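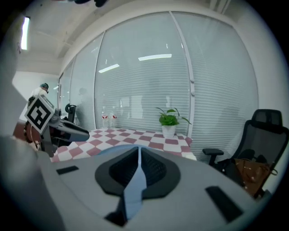

4.2 How opening paragraphs shape what children retell

The first page of a picture-book biography has a lot to do. It has to say who the person was, when they lived, and why a child should keep reading. Many authors handle this by starting with a moment of trouble, often from the subject's childhood, and going back to the birth date later or leaving it for the author's note. Others start at the beginning and move forward year by year. We wanted to know whether the choice makes a difference to what young readers remember.

The two versions of the test text were written by Gönül Uysal and checked for reading level by Digby Merrick. Both tell the life of the same mapmaker, and both use the same facts. The only planned difference is the order of the opening. In the scene version, the mapmaker is lost in fog at age six and draws the coastline from memory to calm herself. In the timeline version, the book begins with her birth and her parents' trade, and the fog episode comes up in its place a few pages on. The wording of the fog episode was kept the same wherever possible. A few linking phrases had to change, and these are listed in the appendix.

Children at the Alvarado school heard one version read aloud by their regular teacher in April, during the usual library period. Teachers were asked to read at their normal pace and to answer questions about word meaning but not about the plot. After the reading, each child retold the story to an adult who had not been in the room. Retellings were recorded, typed up, and scored by Zübeyde Gezer and Sekar Purba, who worked separately and did not know which version a child had heard. Where the scores differed, they listened to the recording again and settled on one score together.

Children who heard the scene version nearly always began their own retelling with the fog. They gave more detail about it, including the sound of the bell buoy, and they were more likely to say how the girl felt. They were also more likely to get the order of later events wrong. Several placed the fog after she had already become a mapmaker, as if it were the reason for a famous map and had nothing to do with her childhood. Children who heard the timeline version kept the order better but gave shorter retellings, and a fair number left the fog out.

The difference in order was mostly found among the younger children. Older readers seemed to know that a book may start in the middle and go back. One said so directly: "That part was first but it didn't happen first." Comments of this kind were not scored, as the scoring sheet had no place for them, but they suggest that children pick up the habits of the form from other books they have read. We did not collect reading histories and cannot test this.

Teachers had their own views. Most preferred the scene version for reading aloud and said the room got quiet sooner. Sinan Keskin, who led the teacher interviews, notes that the same teachers often drew a simple timeline on the board afterward, whichever version they had read. This was not part of the plan – we asked for no follow-up before the retelling – and in the two classes where the timeline went up early, the retellings were dropped from the analysis.

The results should be read with care. A mapmaker lost in fog is an exciting start, and a quieter opening scene might not hold attention in the same way. The listeners also heard the book only once. At home, a favorite biography may be read many times, and mistakes about order may well disappear by themselves. Section 4.3 takes up the second question, whether back matter such as an author's note or a list of dates is used at all when children read alone.

Figure 1. Light-gray gripper body with a dark recess and a black pad on either side.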